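Shop owner recalls the March robbery as sentence is handed down
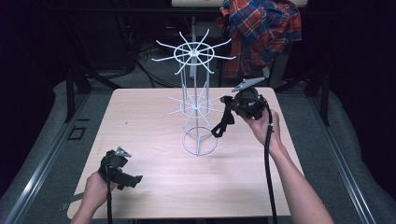
Brittany Vachon had owned her gift shop on Doucette Street for 16 months when two men came in near closing time and told her to open the register. She was alone. One of them stood by the door while the other reached over the counter and took $164, her phone and a tray of silver rings. She sold keychains and earrings then, much of it from white wire spinner racks with two tiers of arms, the kind that stand on a tabletop and turn. "He knocked one over with his elbow on the way out," she said. "I remember the noise better than I remember his face."

One of the men, Sheldon Beaulieu, was sentenced on 17th December to 40 months in prison. He had pleaded guilty to this robbery and to a second one at the Tradine gas station. The other man has not been identified.

Vachon sat in the second row for the hearing. She had written a statement but asked the prosecutor to read it.

"I didn't trust my voice," she said. "He looked at the floor the whole time. I think he was sorry, but I don't know him."

The rings were found at a pawn shop in Covalell, where they had been sold for $158. She has them back and has not put them out for sale. The phone is still missing – she had photos of her late father on it.

She now closes an hour earlier in winter and keeps the door on a buzzer. Her sister works the late shift with her.

"People ask if I'm going to move," Vachon said. "I signed a new lease last week."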